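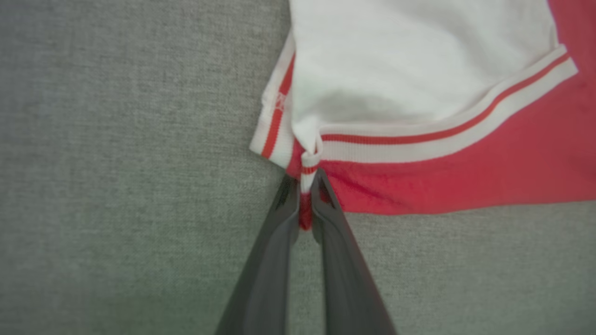

The red and white top, on the gray cloth. Look at that stripe in the ribbing!

23 June 2025

I had every intention of getting through the whole laundry pile before lunch, and it is now past four and I have folded maybe half of it, and most of that half is towels. I blame the red and white top. It came out of the bag from Aunt Benavides (she isn't really my aunt, she was my mother's neighbor for years and years, but I have never called her anything else and I'm not going to start now) and once I had it spread out I couldn't seem to move on to anything else.

I do love a ribbed trim. The knit is soft, the kind of soft you want to put against your cheek, and the off-white bands with the one thin red line running along them made me think right away of the warm-up jackets we had at school. Ours were green and scratchy and smelled of the bus, so I suppose it's only the stripe that did it, but there I was, fifteen again, standing by the side of the track at Datwood with my hands pulled up inside my sleeves, pretending I had a cramp. I must have told Telmo that story 226 times. He let me tell it again on the phone this morning and even asked what became of the jacket. I have no idea what became of the jacket. My mother probably cut it up to wash the windows.

The trouble with red and white together is of course the washing. I went back and forth about it for much longer than a grown woman should. Cold water, I decided, on its own, inside out, with one of those sheets that are supposed to catch the color, and no dryer. I've been burned before. In March I put Telmo's good white shirt in with a new red dish towel, and he wore it pink to his cousin's christening without one word of complaint, which was worse than if he had yelled. So the top is going in by itself this evening, and if that's a waste of water then I'm sorry, I'll skip watering the geraniums.

I also spent a silly amount of time trying to fold it nicely. The ribbing wants to curl under at the corners, and when you smooth one side the other side slides out from under you. The way my mother did it was to lay the thing flat, bring both sides in to the middle, then fold up from the bottom, with her forearm pressed down the whole time like an iron. I can hear her saying "don't pull, pat." I patted. It came out a bit lopsided but it's a decent square, and then I remembered I was going to wash it anyway and had to shake it out again. Oh well!

The rest of Aunt B's bag was a mixed lot. Two pillowcases with nothing wrong with them, a cardigan missing its middle button (I may have one in the tin, I'll look tomorrow), a tablecloth with a gravy stain that has probably been there since before I was married, and 13 handkerchiefs, all ironed, all smelling like her hall closet. I don't know a soul who still carries a handkerchief, but I put them in my top drawer and I may just become a person who does. She is 74 now and clearing things out a bag at a time, and I'm never quite sure whether I'm supposed to keep what she gives me or pass it along. I called to thank her and she wanted to talk about her tomatoes, so I'm still not sure.

Lunch was late, cheese on toast standing up. The Brorkis people finally rang about the washing machine hose and said they can send someone, but they couldn't say when, and would I be home. Well, I'd be home if I knew when! For now the bowl is under it and the drip is no worse than it was. I must remember to empty the bowl before bed.

I haven't decided who the top is for. It would look so cheerful on Inés, and she's the right age for anything sporty, but she is also at the right age for turning up her nose at whatever her grandmother hands her. I might leave it over the back of a chair when they come for supper and not say a thing and see if she picks it up. Telmo says that's sneaky. He's right, but it worked with the blue scarf.

Still to do: the other half of the pile, the button, a card for the Pinditz baby, and find out whether we have any eggs.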